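Small Telescopes Should Publish Their Bad Nights

A variable star does not care whether the observer had a good night. It brightens and fades on its own schedule, and the record we keep of it is a sampling of that schedule with holes in it. Some of the holes are daylight, some are weather, and a large share are nights on which somebody took data, looked at it, disliked it and threw it away. My argument is that the last kind of hole should be filled, and that small observatories are the right place to start.

I run the photometry schedule at Hadgu, a hill station with a 300 mm reflector, a cooled camera and a filter wheel that sticks in winter. We measure long-period variables and a few eclipsing binaries. On a good night the scatter on a comparison star of middling brightness is a hundredth of a magnitude or better. On a bad night it can be ten times that. Thin cirrus is the usual cause, followed by poor focus and by dew on the corrector.

For years our practice was the common one. If the scatter on the check star went over a set limit, the whole run was dropped. The limit was inherited from an older reduction script, and I have never found a note explaining why it was set where it was. When Ebise Kassa took over the archive she went through the raw frames that had never been reduced and found 26 runs on one eclipsing binary alone. Three of them covered a primary minimum. The published light curve for that star had no point in any of those three eclipses, from us or from anyone else.

She reduced them. The scatter was poor, as expected. The times of minimum came out with errors of several minutes, where a clean night would give well under one. But the star's period had been drifting, and the gap those eclipses fell in was long enough that two different cycle counts had both been plausible. An error of several minutes was more than good enough to choose between them. Data that failed our limit settled a question that the data passing it could not.

The usual objection is that noisy measurements contaminate a shared archive. This is partly true. A point with a large error bar does no harm to anyone who weights by the error bar. A point with a large error and a small error bar does a great deal of harm, and amateur and small-college data have a history of supplying those. Formal errors from aperture photometry take in photon noise, sky noise and read noise. They do not take in cirrus crossing the field between the target and the comparison star, and on a bad night that term is larger than all the others together.
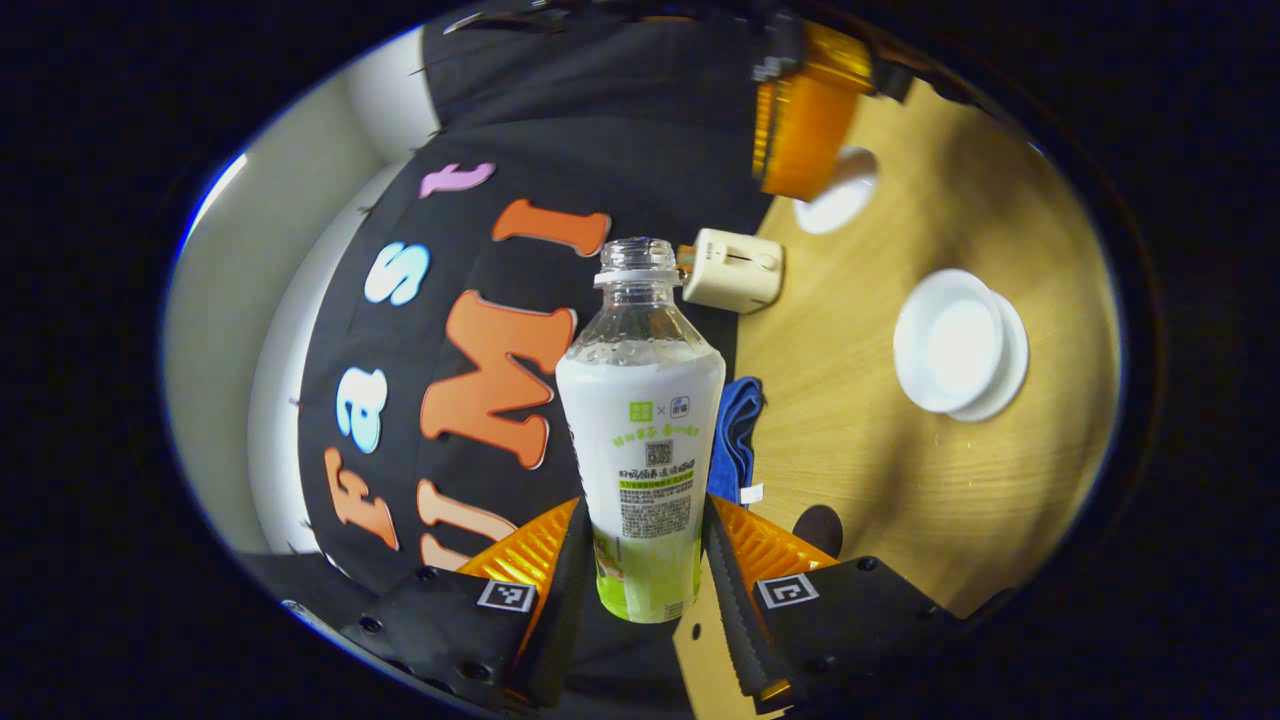 A clear bottle with a white label and a QR code, held between orange gripper fingers.

So the condition for publishing bad nights is that the error must be measured from the data. The method is not difficult. Take every non-variable star in the field within a reasonable range of brightness, compute the scatter of each over the run, fit that scatter against magnitude, and read off the value for the target. With enough field stars the fit is stable. With two or three it is not, and then the run should carry a flag saying so. We tested this on a rich field and a sparse one. In the sparse field the formal errors were too small by a factor that changed from hour to hour, and no single correction would have repaired them.

A second objection is labor. Reducing a bad night takes longer than reducing a good one, at least if a person is doing it. Frames fail to solve, stars drop out of the list, and the focus changes enough that one aperture will not serve for the whole run. I accept this. At Hadgu the answer was to let the pipeline reject single frames and stop rejecting runs. A run that begins with 300 exposures and ends with forty usable ones is still forty exposures. The group at Dolen uses a similar rule, with a stricter cut on elongated stars, and our results on shared targets agree within the stated errors.

The third objection is harder to meet. Observers are judged by their light curves, and a ragged one looks like poor work. I have heard a student told to leave the cloudy points off a poster. The advice was kindly meant and I understand it. It also teaches that the figure comes first and the record second. If the error bars are right, a ragged curve is a correct statement about what was known on those nights. Reviewers of small-telescope papers could help by asking how many runs were left out and on what grounds. Very few do ask. I have been guilty of this as a reviewer myself.

There are limits. A run with a bad clock is not a bad night in my sense, and it should stay out unless the offset can be recovered. The same goes for saturated targets and for frames with no flat field taken near the date. These faults put in errors that no amount of field-star statistics will reveal. A short list of such exclusions belongs in the header of every submitted file, in plain words, next to the name of the observer and the version of the reduction code.

The survey telescopes will not make this question go away. They cover the sky far faster than we can, but they saturate on bright stars, and the bright stars are the ones with records going back generations. Those records are patchy already. Many of the early visual estimates were made through haze by people who wrote "haze" in the margin and sent the number in regardless, and we use those numbers today.

Hadgu began submitting its flagged runs in June, starting with the backlog on the eclipsing binary. The next set is a group of red variables near the northern limit of our horizon, where the air mass is high and the scatter was never going to be good.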